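3. The basket task

3.1 Task and workspace

The students of the second-year automation course at Brindthorpe work in groups of four, and each group receives the same task: two arms must take hold of one woven basket, lift it together and put it down again without turning it over. The arms are on opposite duty, so that one holds the side of the basket and the other holds the back. The block on the table is a reference, and the basket should not touch it at any time. 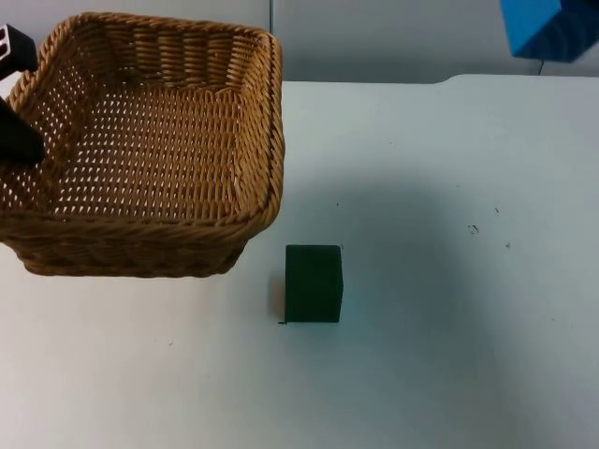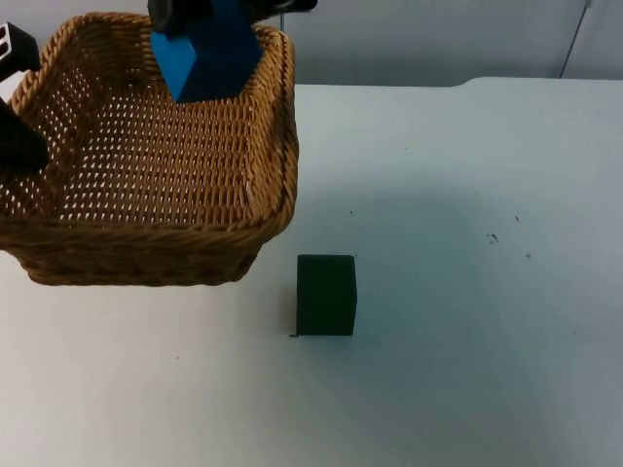
Figure 3. The woven basket and the dark green block on the white table, in both pictures with a black gripper at the left side of the basket. In the second picture the blue finger is at the back rim and the basket is held above the table.

We chose a basket for a simple reason. In the first year of the course the shared object was a wooden tray, and the students solved it too quickly. A tray is stiff, its edge is straight, and a position which is good for one tray is good for every tray. A woven basket gives a little when it is pressed, the rim is not the same thickness everywhere, and a finger can slide along the braid before it finds a stable place. The students can see these effects with their own eyes, and they need no special sensor to discuss them.

The basket task also has a practical side which we had not expected to be so useful. If one arm is higher than the other, the basket leans, and the whole group notices it immediately. With the tray, a small difference of height was often found only later in the recorded joint values, when the students had already begun with something else.

3.2 Organisation of the sessions

The course ran for 10 sessions. The first two sessions were used for safety rules, for moving one arm by hand, and for learning how to save and replay a motion. From the third session the groups worked with both arms. Each group had one person at the stop button at all times, and this person was not allowed to touch the keyboard. The other roles were free, and most groups changed them in the middle of the session.

The students recorded every attempt in a shared log. In total the log contains 170 attempts. For each attempt they wrote the starting position of the basket, the closing order of the two grippers, the result, and one sentence of comment. We asked for the comment in plain words. Some groups found this strange at first, and wrote only "ok" or "failed", but after the supervisor had read several of these lines aloud in the session the comments became longer. A typical later comment is: "The left finger pushed the basket before the other one was closed, so the back finger came down in the wrong place."

The supervision was done by Nuwan Ekanayake together with one teaching assistant. The supervisor answered questions about the equipment, but did not propose a grasp. We kept to this rule also when a group was stuck for a full session, which happened two times. It was not comfortable for the group or for us. In the course evaluation one of these groups wrote that they would have liked a hint, and we think now that a small hint after half a session would be acceptable.

3.3 Two ways of planning the grasp

The groups could choose between two ways of planning. In the first one, which the students called Vitale, the arms close one after the other. The first arm takes the side of the basket and holds it, and the second arm then moves to the back rim. In the second one, called Worner, both arms go to a waiting position near the rim, and the grippers close at the same moment on a common signal. The names come from two project folders which were made in the first week, and they have stayed in use.

Vitale was easier to program. The groups that began with it had a complete motion earlier, and they could spend more time on the descent. Its weak point is the time between the two closings. When the first finger presses against the inner side, the basket can move across the table, and the second arm does not know this. Several groups added a correction by hand: they measured where the basket was after the first closing and moved the second target by the same distance. This works if the basket always begins in the same place. When the supervisor put the basket a little to one side, the correction was no longer right.

Worner needed more work at the beginning, mainly with the common signal. The two controllers do not start their programs at exactly the same time, and the students had to learn that "send the command twice" is not the same as "wait until both are ready". After this was solved, the basket moved less during the closing. On the other hand, an error was more difficult to understand, as both fingers arrived together and the students could not say which one had caused the problem. One group solved this in a good way -- they ran the same motion at reduced speed and let one student watch only the left gripper and another student only the back one.

We do not claim that one way is better. The groups were few, they had different experience in programming, and they were free to change from one way to the other, so the results cannot be compared directly. For teaching, the useful point was that both ways existed in the same room and that the groups discussed them with each other.

3.4 The lift

For the lift we asked for a slow vertical motion with a stop at a low height. The low stop was added to the task sheet on 2026-06-12, after an attempt in which the basket was lifted at full speed and fell from one gripper. At the low stop the students look at the bottom of the basket from the side and decide if it is level enough to continue. The decision is made by the group and not by the program, and it must be written into the log before the arms move again.

The most frequent error in the lift was a difference in the length of the path. Both arms were given the same height, but some groups had recorded their points in the coordinate system of each arm and had not checked if the two systems agree. The basket then leaned more and more during the motion. Other groups had the correct heights but different speeds, and here the basket leaned first and became level again at the end. It took the students some time to see that these are two different errors, and the written comments helped, since a leaning basket had been noted in both cases but not at the same moment of the motion.

A smaller error concerned the gripping force. The students wanted a safe hold and increased the force, and the wall of the basket bent under the finger. In the opposite case the force was too low and the rim turned slowly in the grip. The course script, which is kept under the name Griron on the department server, gives a starting value and asks the group to change it in small steps. Not all groups followed this, and we should check it earlier in the next course.

3.5 Assessment

The assessment was based on the log, on a short demonstration, and on an oral discussion with each student alone. A failed demonstration did not reduce the mark if the student could explain what had failed and which attempt in the log supported the explanation. We found that the students who had been responsible for the stop button were often very good in this discussion. They had watched the arms for a longer time than the others, who had been looking at the screen.

In July the task sheet will be revised for the next group of students. The basket will remain, and the starting position will be changed between sessions from the beginning of the course, so that a fixed correction cannot be used for so long. We also intend to give the two coordinate systems one full session of their own, before the first common lift.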